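Carpenter Ants or Moisture Ants: Reading the Debris

Last updated: April

Homeowners who find ants indoors in the cool part of the year usually have a nest inside the building. Outdoor colonies are slow or dormant at that time, and foragers do not travel far. The species matters, since the treatment for carpenter ants is different from the treatment for the smaller ants that move into wood already softened by rot.

Carpenter ants do not eat wood. They chew galleries through it and push the waste out through small slits or existing cracks. The waste, called frass, looks like coarse pencil shavings mixed with insect parts. Leg segments, wing pieces and the heads of dead workers are common in it. Drywood termites leave hard, six-sided pellets of even size, and the two are easy to separate with a hand lens.

Moisture ants leave a different material. They build with chewed wood and soil, and the result is a dark, crumbly mass packed into wall voids or under bathtubs. It is often mistaken for ordinary dirt.

"I get sent a lot of bags of dirt," said Anisa Chin, who inspects houses in the Ratmont area. "Half of them have a nest in them." 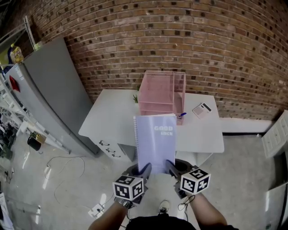
A mature carpenter ant colony can hold 3000 workers or more, spread over a parent nest and several satellite nests. The parent nest contains the queen and the eggs, which need high humidity, and is normally in a stump, a buried log or a wet sill. Satellite nests hold older larvae, pupae and workers. They can sit in dry framing, foam insulation or a hollow door.

Treating only the satellite leaves the queen in place. Chin follows trails after sunset, when traffic is heaviest, using a flashlight with a red filter. Workers tend to keep to edges such as fence rails, hose lines and the joint between a slab and a lawn. In one Dulledine house the trail ran along a cable from a maple to the attic, and the stump that held the parent nest was on the next lot.

Slow-acting bait works when workers accept it, but acceptance changes with the season. Colonies raising brood take protein. At other times they prefer sugar. Darmawan Santoso, a technician in Ollby, puts out small amounts of both and returns in 3 days to see which was taken. Repellent sprays should be kept away from bait stations.

Repairs come next. Wet wood should be replaced and the leak fixed before the wall is closed. Branches need to be cut back from the roof, and firewood stored off the ground and away from siding.

Comments (3)

Ridwan Pelupessy
We had the dark crumbly stuff under the tub. The plumber vacuumed it up and it was back in 2 months. The drain was leaking the whole time.

Qistina Tambunan
Does the red filter matter? I used a plain flashlight and they scattered.

Afiq Sitompul
@Qistina Mine ignore red light completely. Taped some red cellophane over the lens.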